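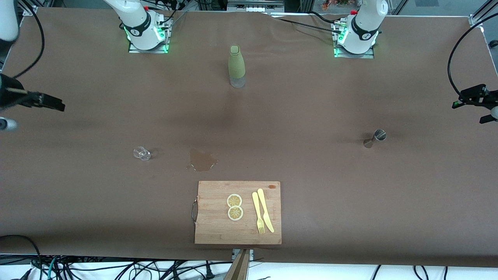

Old Lesum ferry footage – which landing is it?

Category: Local History > Film & Photographs
Reading time: 3 min

millrace_pete
The Lesum historical society finally put its ferry reel online. It runs 14 minutes, no sound, and the label on the can says "Entwistle landing, January." No year, of course. Whoever wrote labels back then was paid by the letter and wanted to save the town money.

I've watched it four times and I don't think it's Entwistle at all. The bank is too steep. My money is on the lower landing at Lallis, before they filled in the cove. Anyone else?

oldbrickyard
It's Entwistle. You can see the grain store at the top of the ramp, plain as anything, right after the man drops his hat.

millrace_pete
Every landing on that river had a grain store at the top of the ramp. That was more or less what a landing was for.

tamarack77
I don't care where it is, I just want to know what happened to the hat.

slowfreight
Pete may have a point about the bank. I have the 1911 county atlas and Entwistle is drawn almost flat. On the other hand the same atlas shows my street running through a pond, so weigh that as you like.

oldbrickyard
The atlas was drawn by people selling lots in the pond.

The boat settles it for me. That's the Plena, with the crooked stack. She worked Entwistle her whole life. There's a ledger in the county library with her fares in it, 602 crossings in one season.

millrace_pete
She did not work Entwistle her whole life. She was moved down to Lallis for two winters when the other boat's boiler went. It was in the paper. I've posted the clipping here before and I believe you argued with that too.

oldbrickyard
I argued with the date on it, which was wrong.

quiet_corner_kate
New here, hello. My grandmother grew up at Lallis and always talked about a stone horse trough beside the ferry ramp. There's something low and pale on the left at the very end of the reel, just as the boat ties up. Could be a trough. Could be a snowbank, I suppose.

slowfreight
Welcome! That's more evidence than the rest of us have turned up in years of posting.

oldbrickyard
It's a snowbank.

tamarack77
Is there a better copy? The one online looks like it was filmed through soup.

slowfreight
I asked at the desk. They said a proper scan of everything they hold would run about 2,000 dollars, and there are 104 reels, most of them parades. The ferry isn't first in line. The parades have descendants.

millrace_pete
I'd chip in for the one reel. If it shows a trough, I expect an apology in this thread, in full sentences.

oldbrickyard
I'll chip in too. If it's a snowbank you can take the Lallis theory off your web page – and the map with the little arrows.

quiet_corner_kate
I've got an album with two views of the ramp in summer. I'll bring it to the library and ask if they can copy the pages.

tamarack77
Look for the hat.

Last updated: August 8, 2020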